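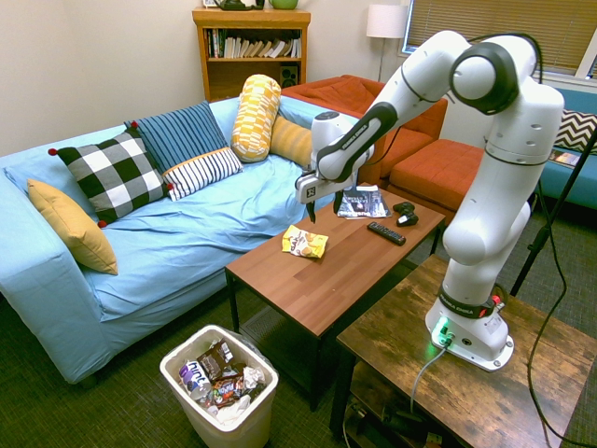
Slide 1. Brown wooden coffee table and plank-topped side table, small living room.

Wood movement in household tables: speaker notes
Esben Hjaltested, Stutden, October 2024

Slide 1. Leave up while people find seats. Introduce myself, thank Roxana Sotelo for arranging the room. The subject is tabletops in heated homes: how far they move across the year, which joints allow for it, and what a repair shop can do once a top has split. Outdoor furniture is left out. Veneered panels get one slide near the end.

Slide 2. Terms. Moisture content is the weight of water in the wood divided by the oven-dry weight of the same wood. Equilibrium moisture content is the value the wood settles at if temperature and relative humidity are held steady. In a house they are never held steady, so the board is always catching up. A thin board follows the room faster than a thick one. A finish slows the exchange but does not stop it. Say this twice - it comes up in questions every time.

Slide 3. Direction. Movement along the grain is small enough to ignore in a table. Movement across the grain is what matters. Flat-sawn boards move more across their width than quarter-sawn boards of the same species. Point to the end grain drawing. Growth rings tend to flatten as the board dries, and that is where most cupping comes from.

Slide 4. The Sterkham records. Anjani Nair kept the repair log and I have her permission to use it. The log covers 511 tables brought in for work on the top. Each entry has species, construction, finish, type of fault and a moisture reading at intake. It does not record where the table stood in the house, so nothing can be said from it on radiators or sun. Do not get drawn into that. The sample is also limited to tables somebody thought worth fixing.

Slide 5. Intake readings by month. The lowest fall in January, after a long stretch of heating. New splits follow the same pattern. The highest readings come at the end of summer, when the complaints change to stuck drawers and extension leaves that will not close.

Slide 6. Worked case. Solid oak top, screwed tight to the apron on all sides, moisture content 13 percent when it left the maker. It went into a dry, heated flat and opened along a glue line near the middle. The glue had not failed first. The screws held the outer boards in place while the width tried to shrink, and the weakest line gave way. Regluing without changing the fixings would have brought it back the next winter.

Pause for the photograph of the underside. Note the round screw holes with no slots.

Slide 7. Fixings that allow movement. Go through them in order and pass the samples around.
Wooden buttons in a groove. Cheap, easy to replace, and they need clearance at the back of the groove.
Figure-eight fasteners. Fine on narrow tops. The recess has to be cut wide enough for the fastener to swing.
Slotted steel brackets. The slot runs across the grain of the top. I still see them fitted the other way.
Slotted screw holes with washers. The usual choice in repair work where the apron is already there.

Slide 8. Breadboard ends. Glue the center tenon only. Outer tenons are pinned through elongated holes. The end board will stand proud of the top in the dry season and fall short of it in the damp one, and the customer should be told before collection. Signe Bergmann at Bergmann puts a line to that effect on the invoice.

Slide 9. Plank tops on rustic pieces. Boards laid side by side with gaps move separately, and the gap takes up the change. Filling the gaps is a common request. Hard filler cracks or squeezes out. If the customer insists, use a flexible strip and bond it on one side only.

Slide 10. Repair sequence. Read moisture content at four points on the top. Keep the piece in the shop until the readings settle. Free the fixings, clean the split, glue and clamp. Refit with slots. Finish both faces with the same number of coats. On wide splits use a tapered fillet of matching wood - do not force the gap shut with clamps.

Slide 11. Veneered panels. Plywood cores move very little across the sheet. Faults in the log are mostly lifted edges and water damage at corners. Eirini Tsakiris covers these in the afternoon session, so keep it to one minute.

Slide 12. Meter notes. Pin meters need the species correction set. Take the reading on the underside, clear of any metal fixing. The Flarkoron reference block should be checked before each session, and the result written down with the readings.

Questions. If time is short, skip the meter notes and go back to slide 7.

Contact: Stutden workshop office. Copyright Esben Hjaltested. Back to top

We use cookies to remember your settings. Accept / Manage preferences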